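Bench notebook, Makhubela hand tools, September

Picking this up after lunch, kettle on, because I think I finally understand the slipping and I want it down before I forget the order of things.

Recap for anyone who wasn't in: the hand-held grippers have been dropping the comb on the comb-to-cup job. Small things like the cup go fine. The comb starts straight, then the handle creeps round in the jaws and the teeth end up pointing somewhere else. Bongani blamed the operator (me), I blamed the comb, and Petronella quite rightly told us both to go and look at the logs.

So I did. 1,090 grasps since we fitted the new pads, 49 marked as slipped. I sorted those by object and it is nearly all round handles! Lovely clear pattern, should have done it ages ago. The width trace is the good bit. On a clean grasp the width drops and sits flat. On the bad ones it drops, sits flat, then closes a hair more a moment later, as if something soft has been squeezed out from between pad and handle.

And that is pretty much it. The rubber lining on the pad face is letting go. With the tool off and the jaws open I could get a fingernail under the edge of it. Once a corner lifts, the handle rolls on the flap and takes more of it along. The Lesix tape we used for this batch sticks beautifully to flat printed parts for a few days and then gives up where there's a shearing load. Pad screws all tight, bushings fine, no play in the linkage that I could feel. I was so sure it was the linkage. Bongani owes me nothing, sadly, as I'd said so out loud.

Second fault, same afternoon, unrelated I think: the Dunix recorder dropped the width signal at sample 3,491 and then carried on as though all was well. No warning on the screen, just a flat zero to the end of the run. Connector at the tool end was not fully home. Pushed it in, reran the same move three times, full trace each time. That doesn't prove much. Adalberto thinks the cable gets a tug whenever the wrist turns over and wants a proper strain relief on it, and I agree.

Safety note, please read. While I was poking at the lining I had my thumb between the jaws with the trigger side free to move. Closed on me. No blood, just a pinch and some language, but those linkage arms have real leverage near the pivots. From now on: lock the trigger or take the pad off before touching the lining. Ikhsan is writing that on the card by the tool rack.

To do
- strip old tape off all pads, clean with alcohol, leave overnight
- glue new lining instead of taping it, rough up the printed face first
- ask Nedunport if they still have the thinner rubber sheet
- strain relief for the cables (Adalberto)
- recorder should shout when width reads zero for a whole second (Lwazi, if he has time)
- rerun round handles only, same operator, and compare traces

I'm properly excited about the rerun. If the late dip goes away with glued lining then we have a cheap way of spotting a tired pad from the trace alone, before it drops anything.

Pictures from the setup:
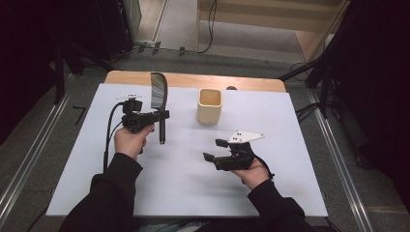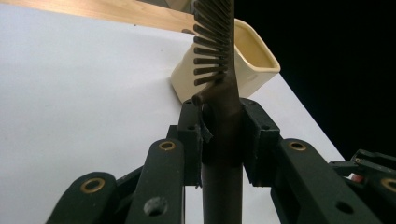
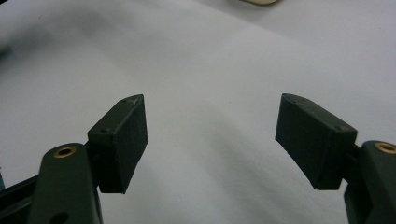 Top: both tools over the board. Middle: comb in the jaws, see the torn flap at the left pad. Bottom: jaws open, nothing held.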